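7/12/21

I slept badly and woke at six with the tram. Coffee, then the second half of yesterday's bread, which is already hard. Chaimae Benmoussa wrote to me in the night that she will not come before the end of February, so the small room stays as it is and I do not need to buy the mattress yet. I was a little sad and a little relieved.

On the way I read again the article from the Karimi newsletter, the one which my brother sends to everybody in the family. It says that in a few years a machine will wash, fold, cook and put away, and we will only have to ask. My brother believes it completely. He has a machine that cleans his floor and he speaks of it like of a clever dog. When I visited him in Varnby it was under the sofa, pushing against the same leg, and he had to lie on his stomach to take it out. Then he told me that it saves him time. I did not want to argue on the carpet.

I have been thinking of this question the whole day, so I will try to write it down in order.

First, what machines already do. My washing machine washes better than my grandmother did, and she washed very well. It does not know what a shirt is. It turns water and cloth, and it is enough. I bring the clothes, I look in the pockets, I take away the red sock, I hang everything after. If I count my own minutes, the washing is the part I never did since I live alone, and all the parts on both sides of it are still mine. I think this is the real state of things. The machine got the middle of the work and I kept the two ends.

The ends are the difficult part. To empty a pocket you must feel if the thing inside is paper or a coin. To take a glass from the rack you must hold it strongly enough and not too strongly. My hand does this while I think of something else. When I was 15 I worked one summer in the storeroom of Trundent, where they sold screws, hinges and such things to workshops, and old Mr Plum, as we called him for his nose, could take exactly the right number of screws from the box without looking. I asked him how he knew. He said he did not know, his fingers were full. I never learned it. I had to put them on the scale, and the scale, I suppose, was a kind of machine too, and a more honest one than me.

At lunch I told M. about the article and she laughed. She says that a kitchen is the worst place for a robot because no kitchen stays the same for one hour. In a factory the part arrives always in the same position. At home the spoon is in the sink, or under the plate, or the child has it. She said also that she would pay a lot for a machine that could only do one thing, to put the cover on the big duvet. I would pay too. I fight with it every second week and finish inside it.

I asked her if a shop would be easier. She helped 2 years at Plilaleck, the household shop near the canal, and she thinks some of it, yes: carrying boxes, counting at night, washing the floor when the customers are gone. But the shelves, no. People pick up a cup, they walk with it, they leave it between the towels. One must see that it is a cup, that it is not broken, and where it lives. She did this for hours and was paid very little because everybody considers it easy. 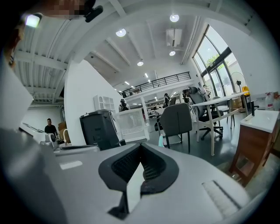
Perhaps this is what disturbs me in the article. It calls these chores "simple". I have 32 years of practice in tidying a table and I still must decide each time what is rubbish and what is somebody's important paper. A machine can learn it, I do not say never. I think it will learn from people's hands, slowly, the same way as I should have learned from Mr Plum if I had been more patient. But for now my answer is: in pieces. It can lift, it can turn, it can go along a clean floor. The whole task, from the door of the kitchen to the closed cupboard, I don't believe yet.

I wrote this to my brother, shorter. He answered with one line, that I said the same about the telephone with camera. It is true, I said it.

In the evening I mended the grey trousers, badly, the thread was too thick. The stitches go a little to the left. Soup from the freezer. I must remember to pay the electricity and to ask downstairs if they have received my parcel, and to buy thinner thread, number 31 on the card if the shop still has it.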